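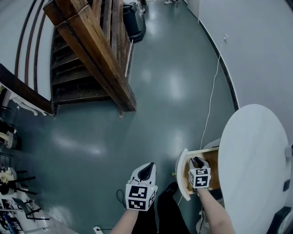 Two grippers, one small drawer

13 Feb 2024, by Wanda Sowa

My sister asked me on the telephone what I do at work these days, and I answered that I open and close a drawer. She thought I was joking. For most of February it has been the truth, and I promised her I would write it down properly, so that she can read it and my colleagues can correct me.

We are comparing two sets of hand-held grippers. The first set is the one we have used since last year, which Remo Tedesco built from a design he calls Molano, after a street where he once lived. The second is a newer variant, named Jakard, with softer finger pads and a different trigger. Both are held in the hands, one left and one right, and both carry the printed marker cube which the tracking software needs in order to know where the hand is. I will not tell which one you see in which picture, for the reason that Remo reads this blog and would start arguing before he reaches the results.

The drawer task

We chose the drawer of the round white table because it is difficult in a boring way. The front panel is curved. The knob is small and made of brass color, and it does not sit in the middle, so if you pull on it without thinking, the drawer wants to turn a little and gets stuck. A person corrects this with the wrist and never notices. With a gripper on the hand you notice very much.

The task has these steps: pull the drawer out, put the finger tips inside, take out what is there or move it, and push the drawer closed again. Each of us did 40 repetitions with each set. Dagmar Danko made 60 with the Jakard, as she lost her count and preferred to begin again from zero.

For the part inside the drawer I liked the Molano tips better. They are stiff and I could feel through the handle when I touched the bottom. The Jakard pads give way, which is pleasant for the object but makes me unsure. I pressed more than needed, and after one hour my forearm was complaining.

For the knob it was the opposite. The soft pads close around it even when I come from a wrong angle. With the stiff tips I slipped off again and again, and I said some words in Polish which are now in the audio track.

The drawer in the air

Later we also tried something that was not in the plan. Poul Þorgeirsson wanted to know how the wrist camera sees a box-shaped thing when it is held right between the fingers, so the drawer became the object instead of the furniture. 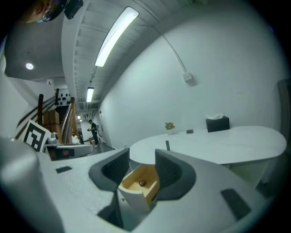

Photo: gripper camera, Getthorpe test session / W. Sowa

I find this view very useful, although it takes some time to get used to the fisheye lens. The fingers stand in the middle, the drawer is in the gap, and you can look into it and see the little round brown thing lying on the bottom. At the same time you get the table, the wall, the ceiling lights and half of the corridor. Poul says this is the whole purpose of such a wide lens, because the tracking needs corners and edges far away to hold on to. I believe him, but I pay for it in another place: the knob is so tiny in the picture that I have to zoom in to tell whether a finger is touching it.

The long ceiling light is also a problem for me. When it comes into the view, the exposure goes down and the inside of the drawer gets darker. We could lock the exposure by hand. Lieven Van Loon is against it, he wants the recordings to be similar to what the camera will meet in other rooms. We did not agree on this yet.

What the tracking said

We recorded 1,654 short clips in total, counting the broken ones. In 125 of them the tracking was lost at least for a moment. I went through all of these, with much tea, and most belong to one situation: the hand goes low, close to the drawer, and turns so that the cube is seen from a flat angle. The shiny floor does not help either, I think, but I have no proof for it and Lieven says I am blaming the floor for my own wrist.

Between the two sets I could not find a clear difference in tracking. The Jakard is a bit heavier in front, so my hand sinks when I get tired, and then the angle becomes bad. Dagmar has stronger arms and did not have this trouble at all.

Small things I want to remember

The Hsueh trigger spring, which we put into both sets, is too strong for my left hand. I will ask for the softer one.

Start with the knob on the left side of the drawer front and approach it slightly from above. Coming straight from the front costs time with both sets.

Clean the pads between sessions. They collect dust from the floor, and then the soft ones become slippery.

Say loudly when a clip is bad. I kept forgetting, and had to search for the bad ones in the evening.

If I must choose today, I would take the Jakard pads on the Molano body, and Remo has already told me the screws do not fit. He is drawing an adapter. Next week we do the same thing again with cups.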